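Confinement, suite

Vite fait ce soir, le four sonne dans 15 minutes. Troisième essai de pain au levain. Les deux premiers : des briques. Farine T80 cette fois, pâte moins hydratée, 12 heures au frigo. Le levain vient d'un échange avec une lectrice de Vendthorpe, il sent la pomme, bizzare mais bon signe parait-il.

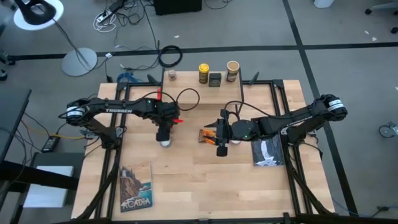 Plateau en bois clair, bras noirs

Sinon, pas grand chose. Fini le roman, déçue par la fin. Attestation oubliée deux fois cette semaine, demi-tour sur le palier. Mal au dos, chaise de cuisine, faut que j'en commande une vraie. En janvier je me remets à la piscine, si ça rouvre.

Bon, ça sonne. La recette demain, si c'est mangeable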